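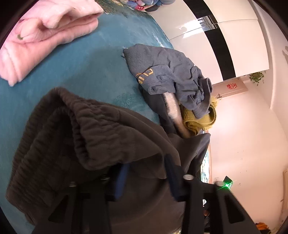 *A folded pink fleece blanket, a sweatshirt with yellow lettering and a mustard knit, on a teal bedspread.*

# Vostus wash notes

Hello, and welcome! Vostus is a small collection of laundry notes, kept as plain text so that anyone can read it, search it or print it out and stick it inside a cupboard door. It began as a shared list between Shu-fen Lai and me, when we were both forever asking each other how to get candle wax out of things, and it has grown rather a lot since then (we do go on a bit, sorry).

There are 200 notes at present. Each one covers a single problem on a single kind of cloth, so "tea on cotton" and "tea on wool" live in separate files, even where the advice is nearly the same.

## What's in the folders

- `stains/` - the biggest folder by a long way, with 78 notes
- `drying/` - airers, lines, radiators and what to do in a damp flat
- `wool/` - hand washing, blocking, moth holes
- `fleece/` - mostly bobbling, and how to keep the softness
- `odds.csv` - everything that wouldn't fit, including Renata's long note on velvet curtains

## How a note is laid out

Every file has the same fields at the top:

| Field | Meaning |
|---|---|
| `cloth` | what the label says, or our best guess |
| `temp` | in Celsius, usually 30 |
| `tried_by` | initials of whoever did it |
| `went_well` | yes, no or partly |

Please do send us the failures too. Maxence Boyer shrank a perfectly good jumper and wrote it up beautifully, and I have gone back to that file more often than to any other.

## Known gaps

Silk is thin, with only 7 notes, all by Mei-kuen Su, who has very soft water at her end. If yours is hard you may need more rinsing than she suggests. We have hardly anything on waterproof coats. A few older notes still give washing powder in "scoops", and I'm working through them as I find time - the July tidy-up got as far as the letter M.

## Using and adding

Copy, change and share the notes as you please; a mention of Vostus would be lovely. To add one, copy `blank.md`, fill in what you can and send it to Hui-mei Man, who checks the spelling and merges new files most evenings after 8.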